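Dual timeline novel: how do I tell readers which period they're in?

Posted in Writing Fiction > Structure

Munther Farah
I'm on the second draft of a historical novel with two timelines. One follows a lighthouse keeper's daughter on an island called Plirkholm, the other follows her great-niece, who inherits the house. The draft has 28 chapters so far and they alternate strictly, one old, one new. Both women are in the same house for most of the book.

Two of my early readers got lost around the middle. One thought a letter was being read by the wrong woman for a whole chapter. I have the year at the top of each chapter but apparently people skip it. Both timelines are in third person, past tense. Should I put one of them in present tense? Or in first person? I would like to avoid rewriting half the book if a smaller fix would do. 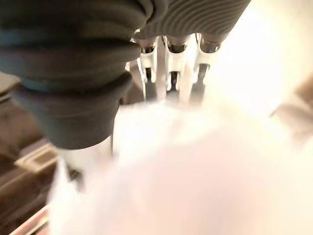
Socorro Alvarado
People do skip chapter headings, me included. I'd leave the tense alone for now and look at your first two sentences in each chapter. If the name of the woman and one thing that belongs only to her period are in there, most readers will be fine. A kerosene lamp, a phone bill, whatever fits. Check the names too. If the aunt is Elsie and the niece is Ellie, change one today.

The letter problem sounds like a separate thing. Who is holding the letter when the chapter opens? If the chapter starts with the text of the letter itself, the reader has nobody to attach it to. Start with the person, then give the letter.

I had the same trouble with mine (668 pages in manuscript, since cut) and only three chapters needed real work.

Thoa Dương
present tense for the modern one. lots of books do it

Ngọc Đỗ
I disagree with switching tense just for this. I tried it on a book set in a mill town, Tranwood, and changed up to 100 verbs a day for weeks. My readers still mixed up the two storylines, because both women sounded the same. They noticed the same things and had the same sense of humor.

What worked was printing each timeline separately and reading it straight through as its own book. You hear the voice much better that way. I gave the older one longer sentences and took out nearly all her jokes.

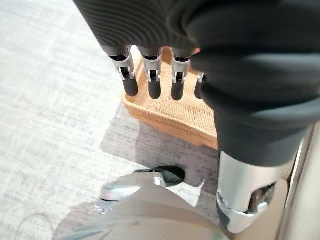
Gripper over a wicker tray on light gray carpet.

Also, you don't have to alternate strictly. If something big happens to the daughter, stay with her for two or three chapters. A lot of the confusion comes from being pulled away just as you've settled in. The only cost is that the other story has to be strong enough for people to pick up again after a longer gap.

Munther Farah
Thanks, all. The letter chapter does open with the letter, so I'll fix that first. I'll print the two halves separately before I touch any verbs.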